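Open Shelves catalogue project: progress report to the Simard Fund

1 March 2024
Prepared by Lucie Melnyk, project lead

Cataloguing
We have now entered 4,000 titles from the Ziturov bequest, mostly church history and wartime memoirs. Records with no publisher or year are held back until Tanner Chan has checked them against the title page. There are 70 of these. Duplicate editions have been merged under one work record.
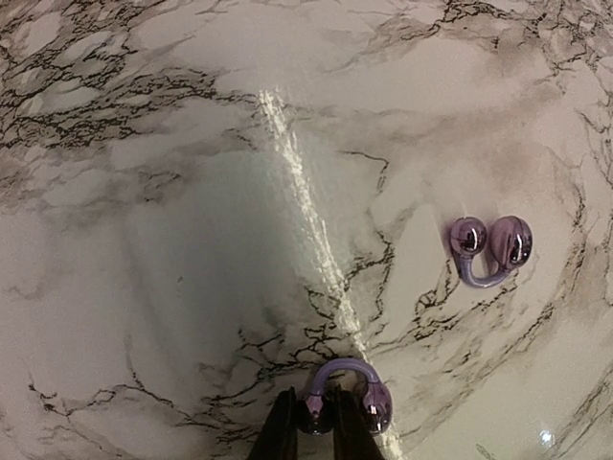
Reader reviews
Members have sent in 48 reviews. Several were filed under the wrong book and have been moved. Long reviews now show in full on the Nindis site.

Spending
We have £800 left in the scanning budget and ask to carry it over to September. The jackets took less time than planned, but the pamphlets are fragile and will need a flat scanner. A quote from Sallus is attached.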